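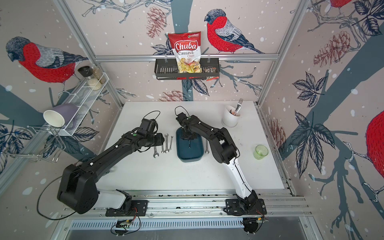 Tallham Wrench Sort

The Tallham Wrench Sort is a student robotics project and, since its second season, a small inter-school contest run out of the Tallham technical college. Teams program a pair of tabletop arms to move loose wrenches from a bench into a plastic tray. Usually just called "the Sort". Not to be confused with the Marciniak Cup, a line-following event held in the same building.

Background

Started as a term assignment in an evening automation class. The first group had 6 students and one shared bench. The class had been working with foam blocks, which most found too easy, and switched to hand tools midway through the term. Shiny metal on shiny plastic turned out to be much harder for the cameras, and the assignment was kept for that reason.

Format

Each team gets 2 practice slots and one scored run. Wrenches start on the table outside the tray, positions chosen by the judges. A wrench counts once its fully inside and released. Dropping one on the table costs points but the run continues. Teams can drive the arms by hand in the practice slots, and most use that time to record training episodes. The Hullska team logged 2558 episodes in one season, still the club record.

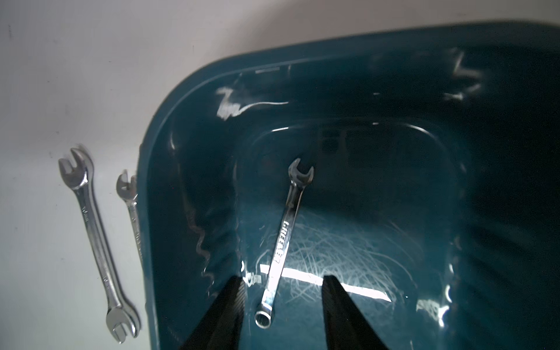 Wrist camera view, one combination wrench in the tray and two open-end wrenches outside it.

Scoring

Maximum score is 283. Odd number, left over from an early points sheet that was never rounded. Ties go to the team with fewer drops. Sizes are not scored in the basic round. In the advanced round, added later, a team must pick out a called size, 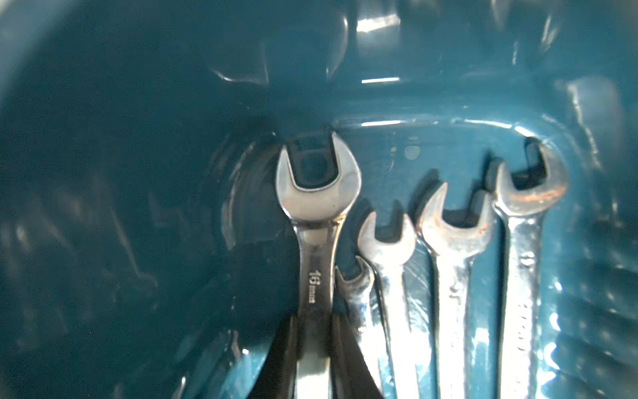 for instance the 16 mm, and the judges read the stamping on the handle before awarding anything. Worn or rusty wrenches are allowed and stay in the set from year to year.

Software

Most entries run on Rusanis, a control package writen by former students of the class. Own code is permitted. Sign-up opens in September.

See also

Marciniak Cup
Hullska robotics club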